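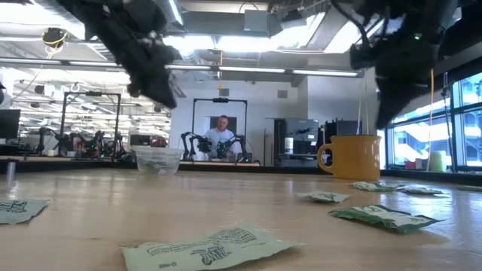

Dinsa wondered whether the right arm's cable loop was too short, as mine was when the gripper started stopping shy of the packets. Is that worth checking first?

tanard_bench
Yes, start there! I love this kind of fault, it's so fixable. Power down, swing the arm by hand through its whole reach and watch the loop. If it goes tight anywhere, give it more slack and clip it again. Mine needed 8 cm extra and the difference was brilliant. Then re-home both arms and try 12 slow picks before you go back to full speed. Shiny packets on a glossy table are hard going, so wipe the fingertips too (I do mine every Monday).

Worano
what tanard said. also check the finger screws, mine were loose

nurnville11
Could be the camera. Redo the calibration if anyone's bumped the bench, it's quick and kind of fun!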